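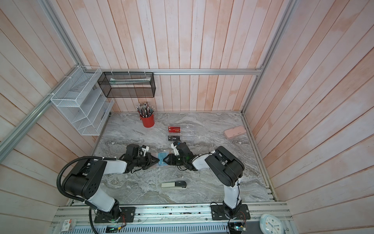
The Iglesias building opens its doors to visitors once a year, in January, and I went for the morning session. You sign in at the street entrance, get a paper badge and wait by the stairs until there are enough people to make a group. Ours left a little after ten, led by Inmaculada Carrasco, who runs the office supply side of the company.

Most of the visit is about stationery and desk storage. Iglesias sells both, mainly to hotels and front offices, and the ground floor is where orders are put together. We saw the shelves first, then the packing benches, then the counter where returned goods are checked in. Marcelino Vidal was working the returns counter and let us handle a few of the pieces -- a stapler with a bent spring, a drawer divider that had lost its feet. He said pen cups come back less than anything else they sell.

The second stop was room 161, where desk layouts are tried out. I had expected a big showroom and it is a small place, so we went in by turns. What they care about there is what a person at a front desk reaches for most often, and where it should sit. Cards were the main topic this year. The table had a clear acrylic holder with several slots, and the VIP cards were in front of it, a red one with gold lettering and a black one with white. There was a light blue card too.

The rest was ordinary desk stuff. A red pen cup stood toward the back, full of dark pencils and pens, with a pale pink pencil case on the right and a beige and black stapler up front. I liked the use of the walls best. A white wire file organizer hangs on the left one, held on with cable ties, and a black mesh basket is up on the back one. My own desk at home has neither and could use both.

Someone asked about the tabletop, which has a gray marble pattern. Carmela Sala, who took over for this part, said customers choose a pattern from the catalog and that gray is ordered more than white.

After that we went up to 403 for coffee and a short talk on the Triltora line of trays, due later in the year. The talk ran long and the room was warm.

Entry is free, but you have to book. Bags go in the lockers downstairs, and the nearest parking is two blocks away. Allow three hours if you want to stay for the talk.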